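Forum > Maison et travaux > Cuisine > Plans de travail

Sujet : Traitement hydrofuge Dokley sur pierre, arnaque ou pas ?

garrigue_bleue
Bonjour à tous. Un démarcheur est passé pour me vendre le traitement Dokley sur mon plan de travail en pierre claire. 71 euros le flacon, à refaire tous les 2 ans, et soi-disant plus une seule tache. J'ai demandé une fiche technique, il m'a tendu un dépliant avec un citron dessus. Quelqu'un a un vrai retour, pas un copier-coller du site ?

mortaise32
Posé en mai chez moi. Les gouttes d'eau perlaient très bien la première semaine, ensuite bof. Le vin rouge, il marque toujours si on le laisse la nuit. Je n'ai pas racheté.

Vieux-Carrelet
mortaise32, tu avais dégraissé avant ? Parce que sur un support gras, aucun hydrofuge ne tient, ni celui-là ni un autre. J'ai fait le mien il y a 14 mois et je n'ai rien à redire.

mortaise32
Dégraissé, rincé, laissé sécher comme écrit sur le flacon. Et toi, tu as comparé avec une zone non traitée ? Sinon on ne sait pas si c'est le produit ou la pierre qui est bonne.

Vieux-Carrelet
Non, je n'ai pas fait de labo dans ma cuisine. Je constate que ça ne tache pas, point.

pomelo_rive
Ben justement, le mien n'a jamais rien reçu et il ne tache pas non plus. Du granit moucheté assez dense, acheté chez Skatitz. Le vendeur voulait me coller l'entretien annuel, j'ai dit non. Avant d'acheter quoi que ce soit, verse une cuillère d'eau et regarde si la pierre fonce. Si elle ne fonce pas, ton hydrofuge n'a rien à boucher.

garrigue_bleue
Test fait au déjeuner, près de l'évier et à côté de la plaque. Près de l'évier, rien du tout. Côté plaque, peut-être une ombre, mais avec la lumière que j'ai je ne jurerais de rien.

Kiều
Moi je me méfie aussi des tests de forum, désolée. Une cuillère d'eau ne dit rien de l'huile. J'ai une auréole d'huile d'olive sur un plan qui passait le test de l'eau haut la main. Je ne défends pas Dokley pour autant, à ce prix on peut prendre un produit de droguerie en plus grand bidon.

pomelo_rive
L'huile d'accord. Mais alors un tapis sous la bouteille et c'est réglé. Voilà ce que donne un plan moucheté avec tapis dans l'angle.

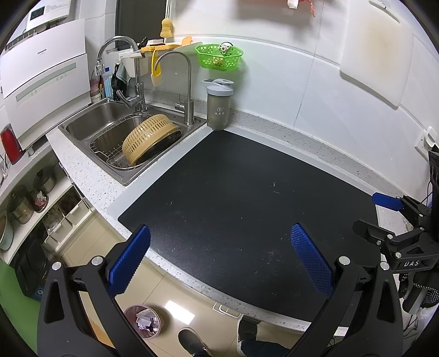 Tapis noir sur plan clair moucheté, évier inox double bac dans le retour.

Vieux-Carrelet
Un tapis noir, on voit chaque poussière dessus. Et cacher la pierre qu'on a payée, je ne comprends pas l'idée.

pomelo_rive
La poussière, ça se secoue. L'auréole de Kiều, non.

garrigue_bleue
Le démarcheur a rappelé. Le flacon est descendu à 32 euros « jusqu'au 30 octobre ». Moins de la moitié en trois coups de fil, ça me laisse songeur sur le prix de départ. Je refais le test à l'huile sur une chute que j'ai au garage et je reviens poster.

mortaise32
Garde la moitié de la chute sans produit, au moins on aura une comparaison.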